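Gaiter (legwear)

A gaiter is a covering for the lower leg and the top of the boot, worn outdoors to keep out mud, snow, gravel and the more ambitious kinds of grass. It closes at the front or side and is held down by a strap under the instep. The wearer usually discovers the strap's importance on losing it.

History

Coverings of this sort have been worn by soldiers, farmers, bishops and other people expected to stand about in fields. Early versions were made of leather or heavy canvas and fastened with a long row of buttons, which gave the owner something to do before breakfast. Walkers and climbers took them up later, and the buttons gave way to hooks, then zips, then wide strips of hook-and-loop tape. Each change was welcomed as final.

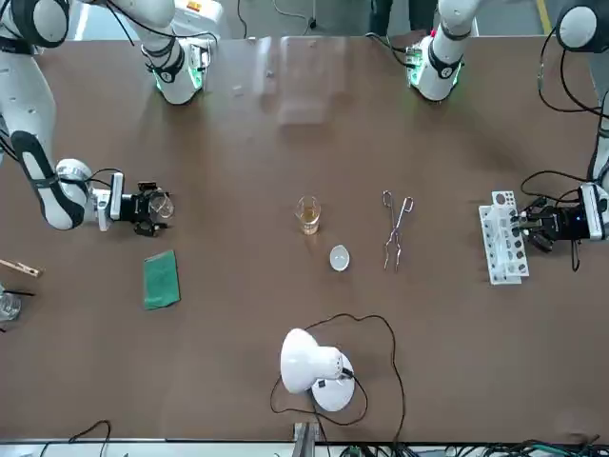
A gripper holding a small glass beaker over a brown tabletop.

Construction

A typical walking gaiter has two parts. The lower panel takes the scraping and is cut from a tough, tightly woven nylon. The upper panel covers the calf and is lighter, often with a breathable membrane. A drawcord or buckle closes the top just below the knee, and a small metal hook at the front catches the bootlace. The instep strap may be rubber, webbing or coated cord. Rubber grips well and perishes; webbing lasts longer and collects ice; cord is cheap and can be replaced by the roadside, where the job is generally done.

Breathability is a matter of some dispute. The outdoor writer Joelle Abu Hammour has argued that a leg sealed inside two layers and a boot will be damp whatever the label says, and that the membrane mainly determines how much the wearer has paid for the damp.
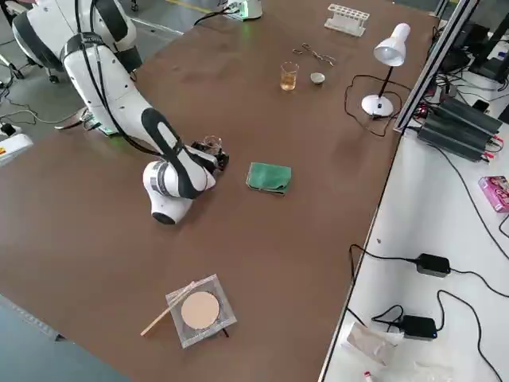
Weight varies more than the shape would suggest. The Kiselik Long, a winter model cut to fit over double boots, comes in at 465 grams the pair, while short running gaiters can be carried in a pocket and forgotten there until wash day.

Types

Full-length gaiters reach the knee and are meant for snow, bog and bracken. Ankle gaiters stop a little above the boot and keep out grit. Overboots, or supergaiters, grip the whole upper with a rubber rand and are put on at home, preferably sitting down. Trail-running gaiters are thin stretch tubes, frequently in patterns their owners would not consider for any other garment.

The Flokmont pattern, named after the moor where it was first sold, closes at the back. Its designer, Tetteh Sulemana, believed that this kept the zip away from heather. It did, and also from the wearer's hands. Production ended after 1,000 pairs, and surviving examples are sought by collectors — a small group, but a patient one.

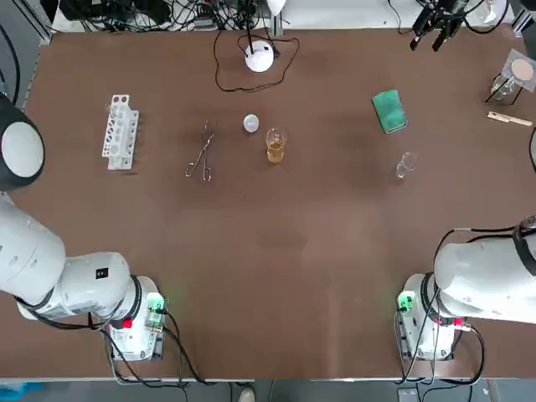

Two white robot arms beside a table, with laboratory items along its far half.

Fitting and care

Left and right gaiters are not interchangeable on most models. Buckles belong on the outside of the leg, and a pair worn the wrong way round will hook together on a descent. The strap should be snug enough that a finger passes under it with difficulty.

Mud is best left to dry and then brushed off. Zips benefit from a rinse and a little wax. Makers commonly advise washing at no more than 31 degrees, a figure found on few washing machines.

See also

Puttee
Spat
Overtrousers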